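Forum > Studying and Careers > Architecture > Portfolios

Part 1 portfolio – how many projects is too many?

Kustenetti
2019-07-18

Hi all, I finish my degree this summer and I'm putting a portfolio together for Part 1 jobs. I've got 7 projects I could put in, from a bus shelter in first year to my final library scheme, and I'm fond of all of them (even the bus shelter!). My tutor wants it short. My flatmate, who got a job in February, sent out a great thick thing and did fine. I also wrote a 1000 word statement for the front and I'm a bit attached to that too. What would you cut?
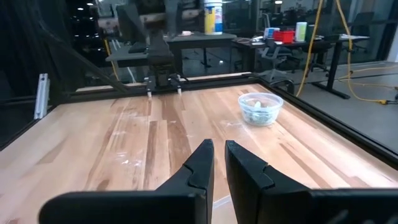

Elaheh Nazari
Cut the statement first, sorry! I read these for a small practice and I skip straight to the drawings. I'd keep three projects, maybe four, and put the library at the front with a proper section and one decent detail. Sketches are lovely as well – I always slow down for a messy page of sketches. The bus shelter can go unless it was built. And do keep the file small, our inbox bounces anything huge and then I never see it.

Gidau
I put everything in mine and got an interview, so who knows. Depends on the office.

Insaurralde
Agree with Elaheh on the sections. I'd add plans at a scale people can read, with a north point, and say clearly which bits of group work were yours. I got asked that in every interview I had and waffled badly the first time.

Related threads
Printing an A3 portfolio in Sinmont
Do I need a website as well as a PDF?
Model photos on a budget
Switching practice halfway through Part 1

We use cookies to keep you logged in. Accept or change settings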